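Pre-run check, two-arm folding cell, Bedham bench
Saturday, November 17, 2018
Checked by: Tumelo Potgieter. Read by: Bongani Moodley

1. Base plates tight, both arms: OK
2. E-stop reached from operator seat: OK, but stiff. Same note as March.
3. Cables clear of elbow travel: PASS WITH COMMENT. Long loops at both arms. Tie them back before the speed is raised.
4. Basket position: COMMENT. No tape on the table to mark it. The Quezada method claims it doesn't care where the basket sits — I'd like to see that tested on purpose.
5. Dishes and jars out of reach: OPEN. Swept volume was worked out on paper only.

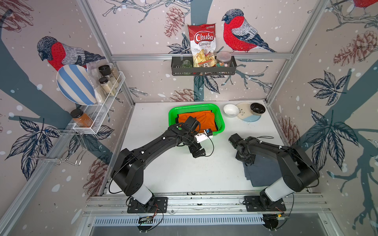
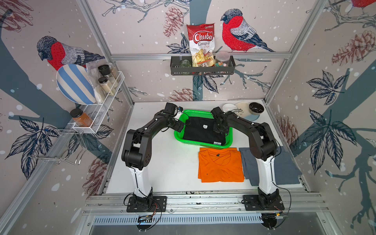

Items 3 to 5. Both arms mounted along the front edge of the table, dishes at back right.

6. Trial log complete: FAIL. The draft reports 765 good folds in 1000. The log has no column for resets by hand, so I can't tell what "good" means.
7. Gripper force limit: OK at 50 percent
8. Background changed between trials: NO. One wall print for every run. Don't write "any kitchen" on that basis.

Recheck 5 and 6 before the next batch. BM to sign.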